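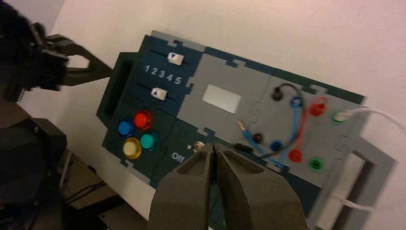 Oxygen is a gas, and it makes up one fifth of the air. Most of the time we get all we need by breathing in and out. People who are very ill sometimes need extra, so hospitals keep a supply of it. A nurse has to be able to choose how much each patient gets. You could think of a control that slides along a track, like the two white knobs on the dark panel, with the numbers 1 to 5 printed between them. On a hospital wall the control is usually a knob that turns, and a little ball floats up a clear tube to show how fast the gas is flowing.

Where does the oxygen come from?

It comes from ordinary air. At the gas works in Wureck, air is cleaned, squeezed and made so cold that it turns into a liquid. The oxygen is then separated from the nitrogen — the gas that makes up most of the air.
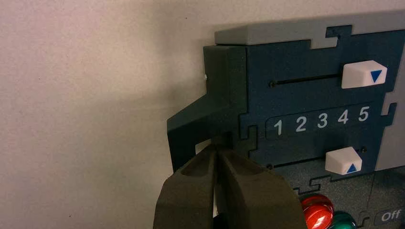 Liquid oxygen takes up far less room than oxygen gas, so it is easier to move. A lorry carries it 40 kilometres to the hospital at Mistley. Bheki Mthembu drives the lorry, and he makes the trip every four days. He wears thick gloves and a face shield when he connects the hose, as the liquid is cold enough to hurt skin very badly.

The tank at Mistley stands outside, behind a fence. Warmth from the outdoor air turns the liquid back into gas, and pipes take it to the wards.

Words to know
Liquid: something that flows, such as water.
Ward: a part of a hospital with beds for patients.

Written by Yolandi Botha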